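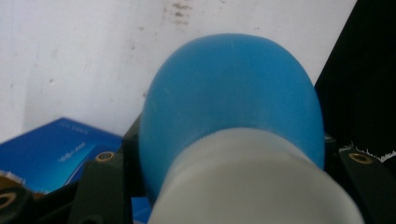

Last changed: August, 16:40

Home | News | Services | Press | Contact

Flullance opens benefit fraud checking service for Zolomholm

Flullance has started a new service which helps the benefits office in Zolomholm to find false claims for housing support. The service, called Bavus, compares the bank details on each new claim with those on older claims, and sends the doubtful ones to a trained officer.

In the trial period, the office in Cosgrove used Bavus for four months. It marked 685 claims for a second look. No claim was refused by the computer alone — every decision was taken by an officer, and the claimant was always informed by letter.

"Many people who receive such a letter are honest and they are worried," said Flynn Henare, head of public services at Flullance. "For this reason we have asked that each case is answered within five working days."

Claimants do not need to do anything new. Those who think that their name was used by another person can report it at the office desk or by telephone, and should bring two proofs of identity. Payments already agreed will continue during the check.

The service will be offered to other districts later.

Shares: 4 | Comments: 2

Contact: Flullance Press Office, Zolomholm | © Flullance | Back to top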